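Unit 7: Workspace rules for tabletop manipulation
Course notes, Cempaka Saragih

7.1 Clearance
Bring the gripper down vertically over the target. Plates and flatware stay in the planner's collision set, including items that are not part of the task. Approach height over crockery is 30 mm in the Kiltik planner – do not lower it to save cycle time.

7.2 Scene check
Run the layout in simulation before any hardware session. Record the seed (3367 for the kitchen set) and check the counter from at least two viewpoints.

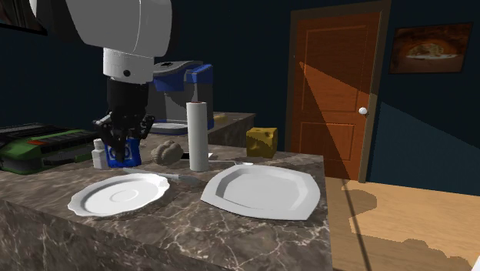
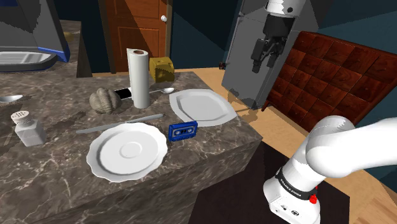

Kitchen set, simulated: arm, gripper and tableware on the marble counter.

7.3 Log entries
Enter the seed, planner version and operator initials for each run. Send missing entries to Anisa Raju.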